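The Drawer of Cables and Other Inheritances

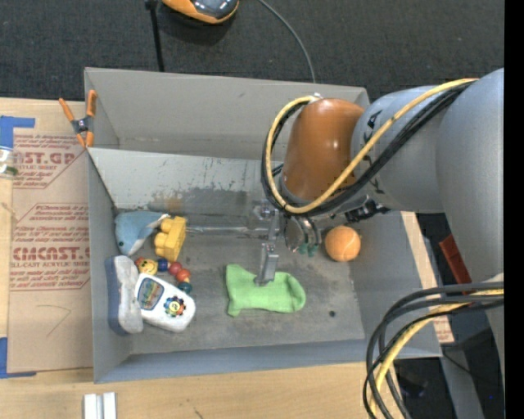

No. 194

Sep 28, 2021

I moved to Clavham in January, which everyone agrees is the wrong month to move anywhere, and I brought 274 books I had already read. I know the number because the moving company charged by the box and I wanted to argue with them. I lost the argument, but I got a very accurate inventory out of it.

The subject this week is getting rid of things. I am bad at it. I come from a long line of people who are bad at it. My grandmother kept the twist ties from bread bags in a bread bag, closed with a twist tie. My father has a shelf in Tasby devoted to paint cans, all of them with a quarter inch of skin at the bottom, in colors that no wall in the house has been for thirty years. When he says "you never know," he means it as a complete philosophy, and I have yet to win a round against it.

My own weakness is the cable drawer. Everybody has one, so I won't pretend mine is special, except that mine is two drawers and a shoebox. I have chargers for phones that I dropped in lakes. I have a printer cable and no printer. Last month I decided to sort the whole mess, and three hours later I had sorted it very nicely into smaller messes, each with its own rubber band. I threw out one thing, a plug that belonged to a baby monitor. I have never had a baby.

There is an entire shelf at the Clavham library on how to do this properly, and I have read most of it. The books agree that you should take everything you own out of the closet and put it on the bed. They are less clear about where you sleep. I did the bed method in the spring and spent two nights on the couch under a coat, looking at a pile of sweaters that had started to feel like a roommate. On the third night I put it all back. Some of it went back folded, and I'm counting that.

Another of the books says to photograph the sentimental stuff and let the object go. Fine in theory. I now have the objects and also the photographs of the objects, and my phone tells me every morning that its storage is full.

What does seem to work, at least for me, is the curb. In Clavham you can leave things out with a sign that says FREE and they will be gone by dinner. I put out a lamp with a bad switch and a note explaining the bad switch, and it was gone in six minutes. I felt wonderful. The next day I walked past a house two streets over, and there was a lamp on the curb with a note explaining the bad switch, in my handwriting. I did not take it back. I want credit for that. I stood there longer than a person should stand in front of a lamp, but I did not take it back.

I did take the end table next to it.

This is the real problem with the curb, by the way. It goes both ways. Since the summer I have put out eleven or twelve things, and I have brought home the end table, a fish kettle, half a croquet set and a framed map of Ruduvdale, a place I've never been and have no plans to visit. It's a nice map. The river is done in a very good blue. It covers the spot where I took down a picture in order to have fewer things on the wall.

The fish kettle I can't defend. I don't cook fish. I have been keeping onions in it, and for a while I kept the rubber bands in it too, until the rubber bands started to smell like onions and I had to think about what kind of household I was running.

So the plan for fall is modest. One bag a week out of the house, and nothing in unless something of the same size leaves. I made the rule on a Sutanto notepad that came with the apartment – it was in a kitchen drawer when I moved in, along with a single chopstick and a key that fits none of the doors. I've kept the key, obviously. The chopstick is good for getting the last of the mustard out.

The first bag went out this morning. It had three sweaters in it, a waffle iron that only did one side, and the baby monitor plug, which I had fished back out of the trash at some point in August for reasons I'd prefer not to go into. By lunch the waffle iron was gone and so was the bag, and someone had left the sweaters in a neat stack on my front step.

Next week I'll try to get to the readers who wrote in about gravy. I haven't forgotten you.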